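Week 6 notes: house rules for running an arm, simulated or otherwise

A few of you asked me to write down what I rattled off at the end of lab, so this is my best attempt. The full rulebook is Hüsnü's (Hüsnü Uçar, second floor, knock loudly) and it's on the course page. I'm only covering the bits people lose points on.

First, the sim counts. I know it feels silly to follow a start-up checklist when the worst you can break is a rendering, but the habits you pick up in Plirkham are the ones you'll bring to the real bench in July. So before every run: load the scene, check that the base is where the config says it is, check the joint limits, and say the speed setting out loud to your partner. Yes, out loud!

Second, the approach rule. Stop above the parts with the fingers closed, look at the gap, and only then open and go down. The straight dive from the home pose is quicker and I will mark it down every time. Look from low down at least once, too. From overhead everything seems to have loads of clearance, and then you swing the camera to table height and find the tall piece sitting right under the fingers.

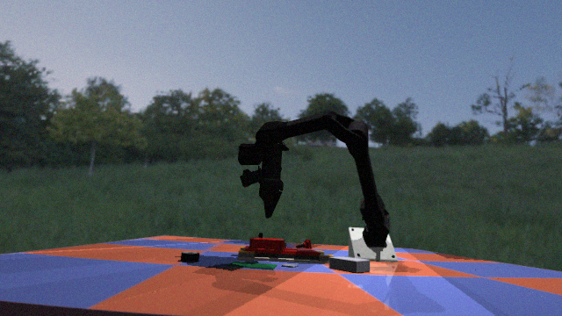
Third, loose bits. Anything on the table that isn't part of the task still goes in the collision list, even the flat stuff. Kasun Khondokar's group last year had a lovely planner that skipped every object under a certain height, and it dragged the gripper across a thin plate for 24 runs before anyone opened the contact log. They'd logged 1,821 contacts by then. Please read your contact log.

Fourth, naming and saving. Scene name, your initials, run number, and the speed as a percentage. Keep failed runs. I mean it – a folder with only good runs in it tells me nothing, and the Bhattacharjee checker will complain about the missing numbers anyway.

Speed limits, since I keep getting asked: 88 percent is the ceiling in the sim, and you need 2 people signed in for anything on the real arm, whatever the speed.

For next time, read the section on stop categories and bring one question about it. Groups still on the old Doltitgate build should update before lab. It takes ages on the lab network, so do it at home if you can.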